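Home Notes Projects Contact
2 min read
Last updated Jul 24, 2018

The collection of examples for the Flunen project continued this month. Danica Kollár and I recorded 118 demonstrations with the hand-held gripper, which brings the set to 3,030. Each operator works for 18 minutes and then rests. Desk lamps were added at the request of Josué Bastos, who trains the model and wished to have more switches in the data. Labeling will begin next week.
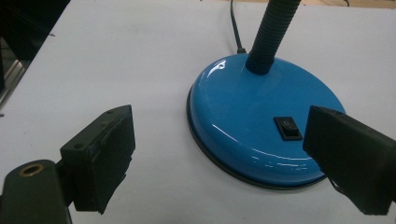 Blue desk lamp with its rocker switch, between the gripper fingers.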